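So I finally made it to the Pondthorpe open day, after missing it two years running. I went for the wood blocks. I have been a block person since I was four, and when Paloma Strickland wrote to say the Bindia room would be open this time, I had my coat on before I got to the end of her message!

The bus drops you at the wrong gate, so wear decent shoes. It costs 2 dollars to get in, coffee included, and the coffee was better than it had any right to be. Downstairs they had the Gredadau shelves, with 981 blocks sorted by color - I would have called it a thousand, but there was a card. I stayed there much too long and missed the first half of the sanding talk. What I caught of it was mostly about corners and how round is too round (people have feelings about this).

Upstairs was more my thing. Tables you could walk right up to, old paint all over them, and shapes laid out in bright blocks. I love a work table that looks used.
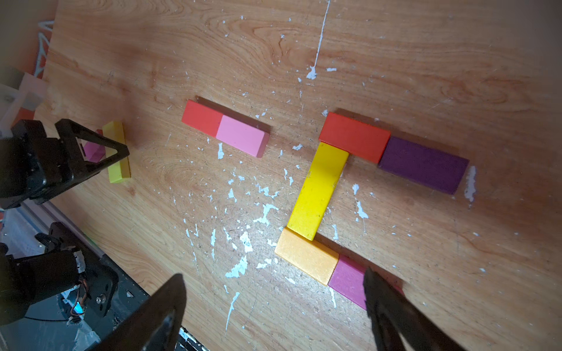
Pondthorpe Open Day | Pages of the Tello Block Club

My favorite was the big zigzag, a Z or an S depending on how you feel about it. Five blocks, with red-orange and dark purple along the top, then a long yellow one slanting down to a light orange and a magenta-pink. The yellow one rests right on top of the light orange, and I stood there wanting to copy it at home. I liked the little red-orange and light pink pair too, just lying end to end against all that swirly grain and white paint.

I bought a bag of 100 plain ones on the way out and carried it home on my lap. Paloma wants hers painted, I want mine bare, and we are meeting in February to argue about it.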